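Print this page | E-mail this page

Workshop notebook
March, Sunday, from about 16.00 until I got hungry

Job 1148, Butada shapes and board, continued.

Came in to do one thing, which was to flatten the board. Did four other things first. In order: swept the shavings from under the drill press, found the small square I accused Maja of losing (behind the drill press, my side), made tea, re-read Friday's page to find out what I had meant by "check the corners, they are lying". Still don't know. If any of you can read my writing better than I can, please add a note in the margin.

THE BOARD

Maple, edge-glued. It has been sitting on the blue perforated table since it came out of the clamps, the idea being that air gets at it from underneath through the holes and both faces dry out evenly. Hanna's idea, and a good one, though we will need to find somewhere else to put everything that used to live on that table. At present it lives on the floor.

Put the long straightedge across it both ways and then corner to corner. Along the grain it's fine. Across the grain there was a very slight hollow, enough to slide one sheet of paper under the straightedge in the middle and not two. By kitchen standards this is a flat board. By the standards of a block that's meant to stand up when you put it down, it will also do, but I had told everybody I was going to flatten it, so I flattened it.

Method, for whoever does the next one:

Card scraper first, diagonally, both directions, very little pressure. Then sandpaper on the cork block along the grain. I drew pencil lines all over before starting, and stopped when they were gone. Drew them again and stopped again. The second time they went all together, so I believed it.

The seams between the planks are hardly visible when you look down on it and a good deal more so when you drag a fingernail over them. One of them had a whisker of dried glue standing proud, which I had managed to miss on three previous inspections and which Maja found in the time it took her to put her coat on a hook. Scraped off. The grain is wavy enough in places that the scraper wanted to tear if I went the wrong way, so go gently and turn round when it complains.

No finish on it yet. We have the tin of Stasten oil, opened at some point last year by a person who didn't write the date on the lid. It smells all right. I put a dab on an offcut and will look at it midweek. It turned the last lot of maple rather yellow, and Zokanness (the shop, they are paying for this) asked for it to stay pale, underlined twice. If the offcut goes the colour of weak tea we'll leave the board bare and tell them to wipe it with a damp cloth like everybody else.

Note on the underside: I haven't touched it. It has a pencil arrow and the word "UP" on it, which was true when I wrote it.

THE SHAPES

All printed here, all in the Baran filament, on the old machine. Went through the tray with a fingernail and a lamp.

The star is the one I like best. Five points, green, thick enough to stand up by itself, and it does stand. I had expected it to be the awkward one. Hanna drew it with fatter points than I wanted and we had a short discussion about it in which I used the word "podgy". She was right. The thin-pointed version is in the scrap tub with two of its points missing, after one fall from bench height on to the mat. The fat one has had the same fall, on purpose, several times, and has nothing to show for it.

The blue cube gave no trouble at all and so I have almost nothing to write about it. Edges very slightly rounded, as drawn. Calipers say 26 mm on the two sides I measured and I didn't go looking for bad news on the third.

Layer lines show on all of them if the light comes from the side. I was ready to sand them off. Maja wants them left alone: she says they give the fingers something to hold, and that sanded plastic looks like plastic which has been sanded. I did half of a spare to prove her wrong and it came out greyish and sad. Lines stay. The top faces have that faintly textured look as well, from the fill pattern, and for once the setting came out the same across the lot.

Weights: the letter from Zokanness says the whole set, boxed, without the board, is to stay under 500 g. It does, easily. We could put a sandwich in the box.

Things that went wrong with the printing, so they are written down somewhere other than in my head:

- First plate lifted at one corner overnight. The window was open. I opened it. Window now has a piece of tape on it with my name.
- Second plate had a fine stringy beard between the shapes. Turned the temperature down a touch, beard gone, but then the first layer sulked. Cleaned the plate properly with alcohol and it stopped.
- Baran's green is a different green from last autumn's. Same number on the label. Held them side by side at the window for longer than a grown adult should. Hanna can't see it. Maja can. Use the new spool for everything in this set and keep the old one for test pieces, and don't mix them, even if there's only "a bit left".

DO THE THINGS STAND UP

The point of the afternoon. Board level on the table, shapes put down by hand, from no height, then from a finger's width, then a bit carelessly, the way a child would or the way I do after six o'clock.

On the board they stand. Before the scraping I had one that rocked, and I had blamed the board for it. Turned out to be a blob on the bottom of the block, no bigger than a pinhead. Knife, two strokes, finished. So the board was innocent, and I had spent an hour and a half correcting it. It's a very nice board now.

On the bare table they also stand, but they catch. The holes are just the wrong size: a corner finds the lip of one and the block tips over in a way that looks deliberate. Also you cannot slide anything without a noise like a zip. Hanna wondered about offering the set without the board, to bring the price down. I'd say no, having tried it here, although I accept that most people don't have a table full of holes at home.

Sliding on the maple: smooth along the grain, a little drag across it. Nice sound, a sort of dry knock when you set one down. Before oil, so may change. Somebody please try again afterwards and write down whether the knock is still there. I'm aware it isn't a measurement.

Colours against the wood: good. The board is pale enough that nothing gets lost on it. Blue does best. I'd wondered about walnut at the start, for the money and the looks, and I'm relieved to have been outvoted.

LEFT OVER / TO DO

Edges of the board. I have taken the sharpness off with two passes of fine paper and no more. The drawing says a small round all the way along and doesn't say how small. Maja to ask Zokanness on the telephone, as their e-mails answer the question before last.

Feet: yes or no? Without feet it lies flat on the table and stays put. With feet it looks more expensive and skates. I vote no. Hanna votes for thin cork discs, which are feet in disguise.

Box: drawn, not made. Allow for the fat star.

The offcuts from the planks are stacked under the window by length. They are not firewood. One of them is already a doorstop and that is the last one.

Buy: paper for the cork block, alcohol, a pencil that has not been chewed, a lid label for the Stasten tin.

Scraper needs a new burr. I left it on the shelf with the burnisher next to it as a hint to myself, and if one of you picks up the hint first I'll not be offended.

Maja went home at six with the telephone list. I stayed to put the shapes back on the board in more or less the spread we'd want for the leaflet, loosely, none of them in rows. The rows looked like a dentist's tray. Moved the star up and to the left, moved it back, moved it up and to the left again and told myself to stop.
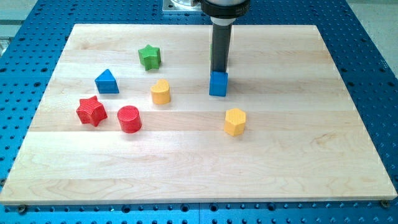 Offcut with the oil dab is on the windowsill, dab side up, initialled. Don't stand a mug on it. And the floor under the table wants sorting before Wednesday's delivery – I can get to the vice at the moment only by going round the long way, sideways, holding my breath.

2 comments | 5 shares

Contact the workshop | © Butada workshop notes | Back to top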